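Zendorham Hand Kit: your questions

Ese Akpan and I get a fair few emails about the kit, and the same things come up again and again, so I've put the answers in one place. If yours isn't covered, write to us through the Killovden contact page. I read everything, though I'm slower in August.
Danjuma Balogun

What is the Hand Kit?

A pair of grippers you hold, one in each hand. You do an ordinary job with them, and the kit records how they moved and when the fingers opened and closed. That recording can then be used to teach a robot arm with the same fingers to do the same job. I still think it's a lovely idea – you teach by doing, and you can do it anywhere you can stand up.

What's in the box?

Two grippers, two marker cubes with their fixing screws, the cables, a head strap with a camera mount, and a printed booklet. The camera is sold separately, as plenty of you already have one. The carry case is an extra too, and I'd get it if you travel.

How much is it?

£439 for the pair. We don't sell a single gripper, but schools and clubs can hire a pair for up to 10 days at a time. Ask for Ese if you want to hire.

Do I need a robot?

Not to record. Lots of people start without one and share their recordings with a friend or a lab that has an arm. To see your own recordings played back you will need an arm, and the booklet lists the ones we've tried.

Do I need to write any code?

No. The recording program has a start button, a stop button and a box for the name of the task. Turning recordings into something an arm can follow does take some know-how, and for that part we point people to the Olaniyan notes, which are free and very clearly written. Ese learnt from them and she'd never touched that sort of thing before.

How long before I get the hang of it?

Most people are picking up cups and boxes within the first hour. Small things take longer. You have to slow down, and you have to stop wanting to use your thumb! I dropped the same teaspoon so many times on my first day that I moved on to sponges.

Are they heavy?

Your forearms will notice them at first. We suggest a break after every 7 recordings, or sooner if your grip starts to wander. Tired hands make shaky recordings.

Can children use it?

From secondary school age, with an adult there. The fingers can nip.

What are the cubes for?

The patterns on them let the camera work out where each gripper is and which way it is turned. Keep them clean, keep your sleeves off them, and don't put stickers on them (it has been done). If a pattern gets scratched, tell us and we'll post a new set of faces.

What sort of room works best?

Any room where you can move your arms freely and the light is even. We began in the kitchen like everybody else, and it's a good place to learn, but I've become very fond of bathrooms. There are deep basins to reach into, bottles to pick up and put down, rims and corners to work around.

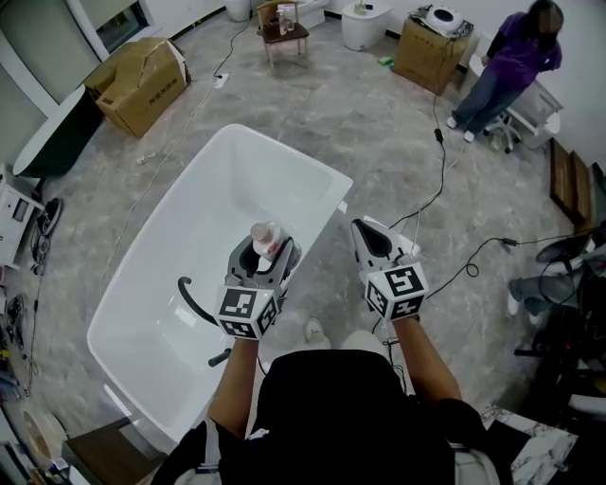

The one thing to watch in a bathroom is shine. Glossy white surfaces bounce light back at the camera, and if a cube washes out you lose track of that hand for a moment. Turn off a lamp or stand somewhere else and it usually sorts itself out. We always record with the taps off and everything dry, and please do the same, because the grippers are not waterproof.

What about the cables?

This is my one real grumble with the present version. They get underfoot. Run them behind you where you can and tape them down if you'll be walking back and forth. A version with fewer cables is being tested at our Zesthorpe workshop now, and I'm itching to get my hands on it, but I can't give you a date.

Can I wear long sleeves?

You can. Short ones are easier, and you'll be warm by the end of a long session anyway.

What if something breaks?

The kit is covered for 2 years. Finger pads wear down with use and aren't included, but they're cheap and you can change them yourself with the small screwdriver from the box. For anything else, send us a short note and a photo of the fault before you post it back. Quite often it's a loose plug.

Can I try one first?

Yes, and please do! We keep a pair out on the bench at Zesthorpe. Email to say you're coming, and bring an object you'd like to have a go at picking up.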